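Switching to the early shift

In August I moved to the early shift at Sarantis. I start at 5:30 in the morning and I'm done by early afternoon. I've had a few people ask how it's going, so I'm putting it all in one post.

The short version is that I like it more than I thought I would, and the sleep part is still not fixed.

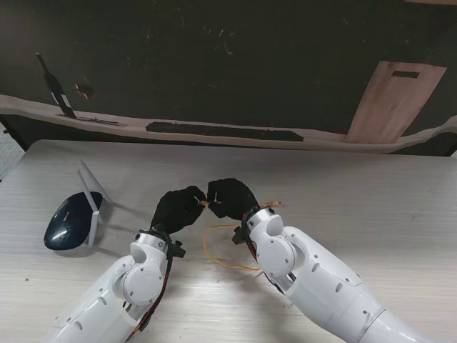
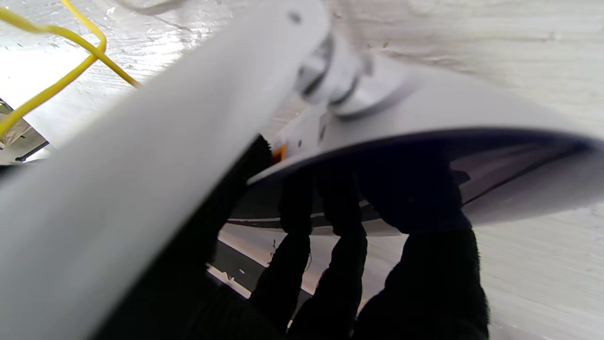
Thanasis Stefanou wrote to me after my last post that the first two weeks don't count, that the body just does what it's told for a while and then sends the bill in week three. He was right about that. I felt great for two weeks and told everybody so. Then one afternoon I sat down on the couch to take my shoes off and woke up at 7 in the evening with one shoe on.

After that I started keeping notes. I wrote down when I went to bed, when I got up, and whether I napped. I kept it up for 41 days and then lost the notebook, which I think is in the car. What I remember from it is that naps over half an hour ruined the night. Short ones were fine. If I had coffee after 10 in the morning I was still awake at 10 at night, and that didn't change much no matter how tired I was.

My bedtime is now 9. I tried 8:30 but the upstairs neighbors have kids and the kids are up until 9, so I was just lying there listening to them run. Earplugs helped but then I worried about the alarm. I bought a lamp that gets brighter before it's time to get up. It works, though it took me several tries to set it because the buttons do different things depending on how long you hold them.

The commute is the best part. I take the Plarbridge road and at that time there is hardly any traffic until the turn for Trorklow. The same drive used to take me twice as long. The bakery on the corner has its lights on but isn't open yet, and you can smell the bread with the window down. On the way home I hit the school pickup, so I've started going the long way, past the reservoir.

Food was harder to sort out than sleep. I'm not hungry at 4:30. I tried eating anyway and felt sick until 8. Now I have half a banana and some tea at home and bring a real breakfast for the first break. Usually it's rice and eggs in a container, or whatever was left from dinner. Lunch is at home at 2. Dinner is at 6, and if it gets later than that I sleep badly. I used to eat at 8:30 or 9, so this was a big change, and it means I eat alone on most work nights.

That brings me to the part I don't like. Everyone I know does things in the evening. Vasiliki Vasilakis had her birthday at the place by the canal and dinner started at 8. I stayed until the cake, got home at 11, and was no use to anyone the next day. I don't regret going, but I can't do it often. We've started meeting for lunch on my days off, and that has worked out fine. The choir I had to drop, at least until spring. They rehearse from 7:30 to 9:30 and there was no way to make it fit.

What I got in exchange is the afternoon. I've been to the dentist, renewed my license, and had the brakes done, all without asking for time off. The library is quiet at 3. I've read more since August than I did in the whole first half of the year, including the Skilitov book my sister gave me, which is 395 pages and slow until the middle. I also walk most days while it's still light. In winter that will matter more.

Things I'd do differently: move the bedtime a week before the shift starts, and by small steps. Get dark curtains right away. Put the phone in the kitchen. Lay out clothes the night before, including socks, so you don't have to turn on the big light and look for them.

The schedule comes up for review after the new year and I can ask to go back to days. Right now I think I'll stay. I still have to find that notebook.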